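April, after eleven at night

Back from the robotics club and too annoyed to sleep, so I'm writing.
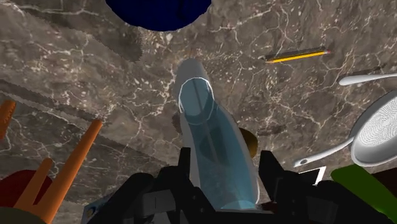
We spent three hours on the simulator again. Sihan Duan is running the Broron entry this term and she is convinced we can train the whole thing on made-up kitchens and then walk into Sisdale and have it work on a real counter. Maybe. I said "maybe" out loud tonight and got a look.

My problem is with the numbers. The success rate on the glass task went up again this week and everybody clapped, but all the simulator checks is whether the glass is between the fingers at the end of the run. It doesn't care how hard they squeeze. I asked what a real drinking glass would do under that and was told force limits come later. Fine. Later is when we have 2 weeks left and a real arm we've touched maybe one afternoon.

Then the clutter. The idea is that you throw in a pencil, a frying pan, a spoon, whatever, on top of some wild surface like brown marble, and the policy learns to ignore it all. I get the theory. But has anyone ever had a kitchen like that? I'd feel better if we spent one evening putting a plain glass on a plain table and filming what goes wrong. I offered to bring the glass.

Sihan's answer was that 400 more scenes will smooth it out. Last month it was 50. I looked through a batch while the others argued about pizza and I can't tell which of the scenes are teaching it anything and which are just noise with good lighting. She says that's not for me to tell, the training sorts it out. I don't like that answer, and I don't have a better one either, which bothered me on the walk home.

To be fair to her, the gripper does line up well now. In March it kept coming in crooked and stopping short. Tang's fix to the approach angle helped and I said so.

Erico run is going overnight on the lab machine. I bet a coffee that it drops once the lighting changes get switched on. Sihan took the bet right away — too fast, she may know something.

Need to: return the calipers, ask about getting time on the real arm, finish the statics homework I told myself I'd do before club.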